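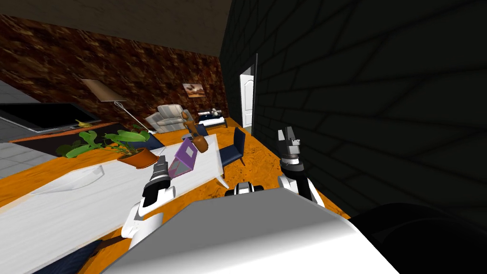
I've been meaning to write up the Luvanar open day ever since we got home, and since three people at work have now asked me the same questions about it, I'm finally doing it.

It was a Sunday in July, doors at ten, and we were there a little before that because my daughter had decided that being late would be a disaster. Luvanar have the upper floor of an old dairy on the edge of Sangkhawat, up a ramp with a handrail painted yellow. They'd put out squash and biscuits and a sign-in book, and the whole place smelled faintly of toast. I liked it straight away.

## The simulator room

This was the first stop and for me it was the best thing all day! Before Luvanar let new code anywhere near a real machine, they try it out in a computer-rendered house, and visitors were allowed to sit with the people who do it and watch. The view on the big screen is from above the robot's own body, looking down past its two arms, so you get a great wedge of white torso at the bottom and the room leaning over at a mad angle. It took me a minute or so to find my feet. My daughter had no trouble at all.

The room they had loaded was a living room with a bright orange floor and dark brick down one side, a television on the far side, a floor lamp, a white armchair and a long white table with a plant in a terracotta-coloured pot. Somebody has had fun furnishing it. The left gripper was hovering just over the tabletop, right by a little light-purple carton with a pointed top, and the right one was off past the end of the table with its fingers open. There was a wooden jointed figure behind the carton too, and I spent far too long wanting the robot to shake hands with it.

Our guide was Pichit Chaiyaporn, who looks after the simulated houses and talks about them the way other people talk about their allotments. He told us they have 105 rooms at the moment, all built in a tool they call Zileck, and that the colours and the furniture get shuffled so the software can't simply learn one table off by heart. Overnight they can get through 1300 attempts at a single job. "Most of them are rubbish," he said cheerfully, "and we keep the rubbish, it's useful."

I asked why the odd shapes on the table, and he said a plain cube is too kind. With a pointed lid you have to think about where to take hold, and a shallow dish is worse, as there's so little to get a finger under. I went home and tried picking up a saucer with two chopsticks and I see what he means.

## Having a go

In the next room they had 2 workstations where you could drive the arms in the simulator yourself. The queue was long but it moved. You hold a handle in each hand and squeeze to close the fingers, and the first thing everyone does is sweep something on to the floor (I did, twice). The children got the hang of it quicker than the parents, and there was a lovely moment when a boy of five or so explained to his grandfather, very patiently, that he should go up *before* he went across.

Depth is the hard bit. You're sure you are over the thing, you close your fingers, and you've got a handful of air.

## The real one

After that we were taken through to see Tument, their actual two-armed machine, behind a low barrier. It's slower than I expected and much quieter. It moved some beakers from one tray to another while an engineer stood by with her hand near the stop button, and when it fumbled one she just reset the tray and let it try again. I could have watched for an hour. We got 15 minutes, which is fair enough with so many people waiting.

## If you're going

- Entry is free but the simulator slots go early, so put your name down when you arrive.
- Parking is behind the building. The first turning is the bakery's, and they do mind.
- The ramp is fine for pushchairs. The real robot room is narrow and gets warm.
- Lunch is bring your own, or there's a noodle van across the road that takes cash only.

They're planning another one in the winter, with more rooms for visitors to drive around in, and Pichit hinted at a kitchen. We've already put our names on the list.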